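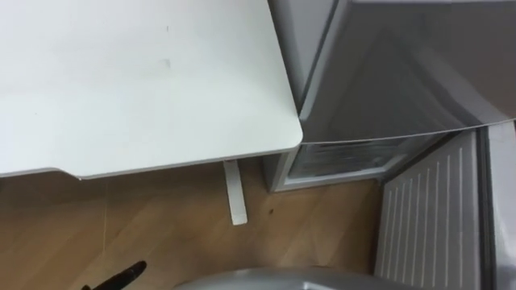
Newsletter > Autumn issue > Opinion

Can it do the fridge yet?

Every October someone sends me a film of a robot tidying a kitchen, and every October I watch it twice. The first time I am impressed. The second time I look for the cuts.

This year's came from Naheed Swati, who edits these pages and knows what annoys me. It showed a machine called the Tundeo wiping a table and putting a cup in a rack. The film lasted 58 seconds. I wiped my own table while it played and had time to put the kettle on.

My test has always been the mini fridge. I don't mean fetching a drink from it, which is the trick they all like to show. I mean cleaning it. You have to get the door open when the thing is wedged up against a desk. You have to get down to floor level, reach in past the rim, work a cloth along every ridge in the door lining and come out again without taking a lump out of the desk leg. Then there is the frost, which you must leave alone until it is soft, and the speck on the floor that you only notice once you are down there. A twelve-year-old can manage it, with complaints.

I put this to Jomar Espiritu, who repairs fridges and has no great love of gadgets either. He was kinder than I expected. Opening a door is mostly solved, he reckons, provided the handle is where the machine thinks it is. Wiping a flat desk top is nearly there. "It's the bits you do by feel," he told me. "You know a seal has come out of its groove before you see it. I haven't met a machine that does."

Hanna Witkowska disagrees with both of us. She works in a packing shed where two arms from Brumasetti have been lifting trays since spring, and she says they are dull, steady and good at it. Fair enough. But the trays are all the same size and arrive in the same spot. My fridge is never in the same state two weeks running, and there is usually a wire hanging down somewhere near it that I would rather keep.

Then there is the price. One firm wants 925 pounds a month to lend you a home robot, and the small print says a person may "assist remotely" with harder jobs. So I would be paying for a stranger to clean my fridge slowly, from a long way off, through a pair of grippers. I could ask for 6 hours of ordinary help every week and still have change.

I will look again next October. If anyone has seen one defrost a freezer box from start to finish, with no cuts, please send me the film. Ryan Wragg

Filed under: Grumbles & Gadgets

Contact the editor | Copyright Sabbagh Newsletter | Back to top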